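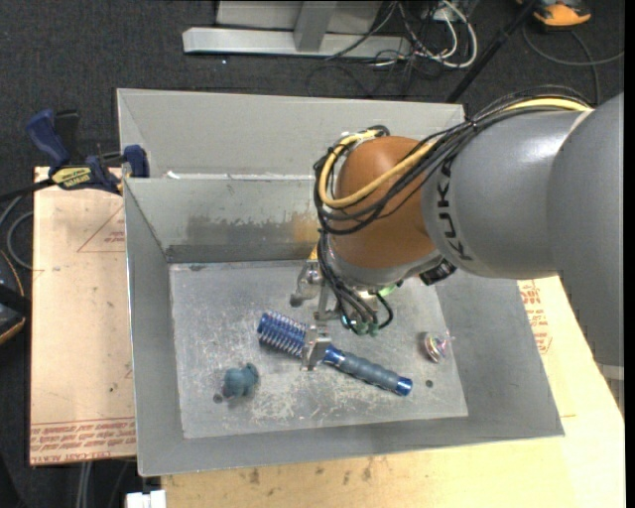
KUKA over the front bin, finger at the hairbrush.

Workshop > Notebooks > Terkeck bin cell

Thursday, November 3, 2022

Clamped the two bins together at the rim, they were creeping apart on longer runs. Lowered approach speed to 35 percent. Brush still the worst item: finger lands mid-handle some tries, on the collar others. Rounded tip on the bracket is a spare from Ratih.

Cables need another tie before the wrist, the slack sags over the joint. Hakim has sleeve, 490 mm should do.

Log saved as run 3306. Next: small round thing by the right wall, then swap bins.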